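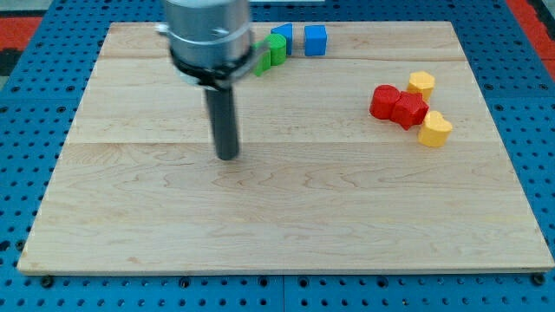
Posted in September by Ansel Schumacher

My sister-in-law sent me a link last week to a cutting board oil that costs more than the cutting board I use every day. The oil is called Trondent. It comes in a brown glass bottle with a cork, and the page selling it says it will "feed" the wood. I have been hearing that wood needs feeding for most of my adult life and I would like to know what it is supposed to be eating.

Wood is dead. The tree had its meals a long time ago. What oil does is sit in the surface and slow down the water going in and out, which is a useful thing for it to do, and the plain mineral oil from the drugstore does it well enough. I have a bottle under the sink that I bought when we moved in. It still has a third left.

I bring this up because I have started noticing how much kitchen advice has this shape. Somebody takes a small true thing (dry wood can crack) and builds a routine on top of it, and then a product on top of the routine. The Trondent people want you to oil weekly, with a "resting period" overnight, and then finish with their wax. The set is $86. If you want the cloth that goes with it, you are at $100 and you own a cloth.

I asked Myrtle Pruitt what she thought. Myrtle ran the kitchen at the lunch place on our corner until she retired, and she had maple boards in there that took a beating six days a week. She oiled them when they looked thirsty. I pointed out that "thirsty" is the same nonsense as "feeding" and she told me to go home.

Then there is the bacteria business, where I trust hardly anyone. One side says wood kills germs by magic, the other says a wooden board is a petri dish and you should buy plastic. I have read over 50 posts on this and most of them seem to be copying each other, including the typos. As far as I can tell, hot water, soap and letting the thing dry standing up covers it for either kind. I keep a separate board for raw chicken, and I don't think that makes me a scientist.
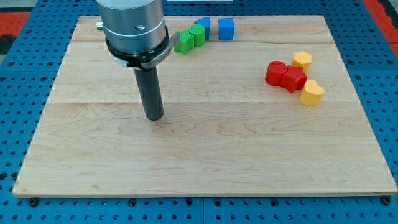 Maple, with the joints showing.

Glued-up boards get their own mythology. Arwel Bevan, who commented on my knife sharpening post, wrote to say that a board made from several planks is a cheap board and a real one comes from a single slab. I don't buy it. A wide single slab has plenty of room to cup, and a decent glue joint is not the weak spot people imagine. Ours has been glued up from the start and the seams have held through 3 apartments and one dishwasher incident that was my fault. It did warp a little after that. I flipped it over and it warped back, mostly.

I will give the oil crowd one thing. The board does look better after a coat. The grain comes up and for a day or so you feel like a person who has things under control. If that is worth $86 to you, fine, but then say so — sell me the nice feeling and leave the wood's appetite out of it.

My sister-in-law has ordered the set. She says she will let me try it on Saturday, on half of the board, so we can compare. I get to pick which half.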